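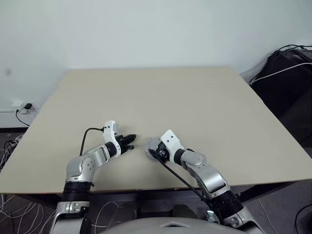
*Figure 2.1 A square table top with a smooth, matte surface.*

# Chapter 2: Desks and Work Tables

Before starting this chapter you should be able to read a simple floor plan and convert between centimetres and millimetres. Furniture suppliers in most of Europe quote sizes in millimetres, and we shall do the same from now on.

By the end of the chapter you should be able to:

- name the main parts of a desk and of a work table
- measure a room for new furniture and record the results on a plan
- compare two quotations that describe the same item in different terms
- write a short specification that a supplier can price

## 2.1 What the words mean

In everyday speech a desk and a table are much the same thing. In a furniture order they are kept apart. A desk is meant for one person and is usually sold with some way of handling cables, such as a tray under the top or a hole through it. A work table is meant to be shared, or to be used for short periods, and is often supplied as a top and a base with nothing else.

The **top** is the flat board on which work is done. Its **width** is measured from left to right as the user sits, and its **depth** from front to back. Some catalogues call the width the length, so check the drawing before you copy a figure into an order. The **overhang** is the part of the top that extends past the base. A deep overhang gives more room for the knees but makes the table easier to tip.

The **base** may be a frame with four legs, a pair of T-shaped feet, or a single column. Column bases are common in canteens. They are a poor choice for heavy equipment.

## 2.2 Measuring the space

Measure the room yourself, even when a plan exists. Plans are often drawn before skirting boards and radiators are fitted, and these can take several centimetres off a wall.

Consider the case of Barrios, a small translation firm moving to a new floor. The office manager, Aitana Aguirre, wanted a desk in an alcove shown on the plan as wide enough for a standard model. With the skirting in place, the clear width was 1648 mm. The desk she chose would fit, but its depth of 700 mm left only 1169 mm between the front edge and the cabinets opposite. A chair would fit in that gap, but a person could not easily pass behind it while someone was sitting there. She turned the cabinets to face the other way and kept the desk.

Three measurements would have shown the problem at the start: the clear width, the depth of the top, and the distance to the nearest object in front. Write all of them on the plan, with the date.

### Activity 2A

Choose a desk at your school or workplace. Record its width, depth and height, and sketch the base. Then measure the free space on each side and mark any doors or drawers that open into it. Keep your sketch, as you will need it again in section 2.4.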